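Vorkar delays steering update for Grodura estate

Vorkar has pushed back the over-the-air update that was meant to fix the heavy steering on its Grodura electric estate. Owners were told in the summer to expect it by Sun 30 September. A message sent to their phones this week now gives January as the likely month.

The update changes how much help the motor in the steering column gives at parking speeds. Drivers have complained that the wheel goes stiff on full lock, mostly on cars with the larger wheels. Vorkar says the fault is an annoyance and doesn't affect safety, and that cars can be driven as normal.

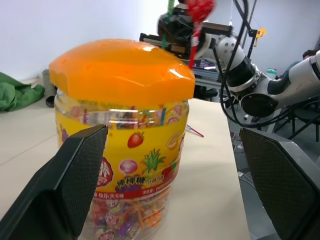 Maksym Dovhaniuk, who runs the firm's software testing, said a trial version went out to 563 cars and that 8 of them lost their lane-keeping settings after a restart. The team wants to put that right before sending the file to everyone else.

Owners who don't want to wait can book a visit to a service centre, where the older steering settings can be loaded by cable. It takes two hours and there is no charge. The older settings turn off automatic parking until the full update arrives.

Cars built at the Fajardo plant after the summer shutdown have a different control unit and are not affected. To check which one you have, open the Vehicle menu and look under Steering.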